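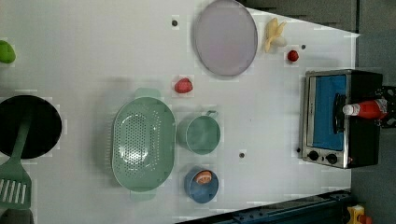
The Prelton play kitchen set, with the colander front and center

I bought the Prelton set in June, when we were all stuck at home and I was tired of losing my real saucepan to pretend soup. It was $52 – more than I wanted to spend – but it still gets played with every single day!

The sage green is so pretty, and the colander is my favorite (big, two handles, lots of holes, great for rinsing strawberries that don't need rinsing). The toaster oven has a glass door and knobs, and my kids, who are 2 and 8, fight over it constantly. My one gripe is the saucepan, as the handle is too short for my older one. I'd still get it again for my niece.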